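Pomport Hall – Wedding Reception Pre-Event Safety Checklist
Venue walk-through, form 11, with inspector's comments
Inspection date: 02/08/2025
Client event: Van Dusen reception, seated dinner and dancing
Catering: Carent
Tent and lighting: Verneo

Status codes: P = pass, C = pass with comment, F = fail, must be fixed before doors open.

1. Occupancy and exits

1.1 Guest count within posted limit – P
Final count is 216, staff not included. Posted limit for the main room with tables is higher.

1.2 Exit doors open fully from inside – C
North door drags on the sill. It opens with one hand but does not close on its own. Door to be planed in February.

1.3 Exit signs lit – P

1.4 Aisles between tables at least 40 inches – F
Aisle between the head table and the cake table measures less. The floor plan supplied by the client shows the cake table against the wall. Move it back to the drawn position and measure again with chairs pulled out.

1.5 Flower arch clear of exit path – C
Arch is clear at present. If it is moved indoors after the ceremony, it goes to the left of the stage only. The base needs all sandbags in place before flowers are attached.

2. Open flame and effects

2.1 Candles in holders taller than the flame – C
Pillar candles are fine. Taper candles on the head table have no sleeves. Fit glass sleeves or change to battery type.

2.2 Sparkler exit – F
No written approval on file. Sparklers may be used on the gravel drive only, with a sand bucket at each end of the line. Not permitted under the tent roof or within reach of the dried grass displays.

2.3 Fire extinguishers tagged and in date – P
3 units in the main room, one in the prep area.

2.4 Drapery flame certificates – C
Certificate seen for ceiling fabric. None seen for the fabric on the chair backs. Verneo to send a copy.

3. Tableware and prep area
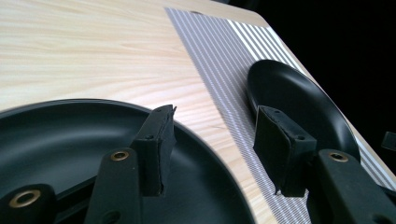
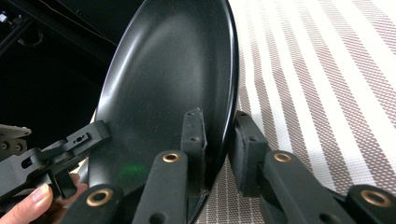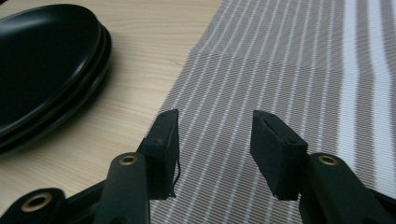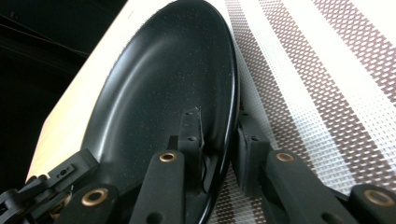 3.1 Handwash sink clear and stocked – P

3.2 Hot boxes on a separate circuit – C
Carent has two hot boxes and a coffee urn listed on the same circuit. Move the urn to the hallway outlet. Do not use the outlet behind the bar, as the DJ is assigned to it.

3.3 Allergen cards match the seating chart – C
Cards match for all tables except 11. Two place names were swapped on the later version of the chart. Reprint before service.

3.4 Floor mats flat, no curled edges – P

4. Tent and outdoor power

4.1 Stakes and ratchet straps tight – P
Check again if wind picks up. Verneo's wind limit sheet is posted at the tent entrance.

4.2 Heaters clear of tent walls – C
East heater is within the required clearance only when the side wall is tied back. Tie it back – clips alone are not enough.

4.3 Cords covered where guests walk – F
Cord to the photo booth crosses the path to the restrooms with no cover. Fit a cord ramp or run it overhead.

4.4 Outdoor outlets GFCI protected, test button works – P

5. Re-inspection

Items 1.4, 2.2 and 4.3 are to be checked again before guests are admitted. Items marked C may be closed by the floor manager, with initials next to each. Keep the signed copy at the front desk until the rental period ends.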